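Workshop notebook, January, started 4.40 pm with cold tea

Right, the glue. I said I'd write this up properly before I forget which pot was which, so this is me doing it. We've been trying to settle on one paste for re-backing the Hokley maps, and after three goes I think we're nearly there, although Iona disagrees and has written "NEARLY??" on the lid of the tub.

Batch one was the old wheat starch recipe out of the Skornura handbook, cooked slow and sieved twice. Lovely to brush out, smells like porridge, and it held the linen well on the test strips. Trouble is the drying. I weighed the first board at 447 g straight off the bench and it was still losing weight the next morning, so anything we do with it needs to sit under boards for a full day longer than we've been giving it. I'd been blaming the blotters. Sorry, blotters.

Batch two was the same starch with a bit of methyl cellulose stirred in (my idea, Iona was against it from the start). It slides beautifully, which is great when you're trying to line up a torn coastline, but two corners lifted when I flexed the strip. Possibly I thinned it too far. I wrote 229 ml of water in the margin and then crossed it out and I can't now read what I put instead - must stop using that pencil.

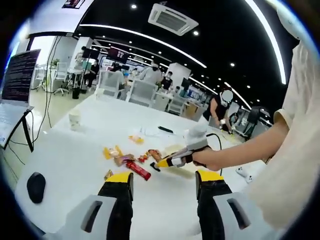

Batch three is rice starch from the Jakska bag at the back of the cupboard. Finer, whiter, dries flatter. It goes lumpy if you so much as look away, so it wants one person stirring and doing nothing else at all. I did the sieving while Iona stirred, and we got a decent smooth paste on the second try. Strips 4 to 9 are all this one, and they're the ones clipped to the string by the window. Please leave them there!

The paper matters more than I'd thought, too. The heavier Bañez tissue cockles with all three pastes, and the thin one behaves itself with the rice and sulks with the other two. We've got roughly 191 sheets of the thin left, so no panic, but don't use it for wrapping things, whoever that was.

Sheet 1182 (the estuary one with the brown stain) is still waiting. I tried a dab of water on the red boundary line and it bled a tiny bit onto the swab, so no wet work on that until we've tested every colour on it. The blue and the black seem fine. I haven't touched the green.

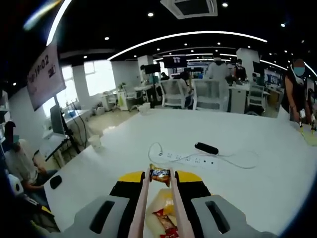 Gripper holding a snack packet, with the power strip behind.

Next time: rice starch again, slightly thicker, on two strips of each tissue. Weigh before, weigh after, and write it in pen. Also ask Iona Lamont where the good sieve has gone, as the one in the drawer has a hole in it the size of a pea and I've only just noticed.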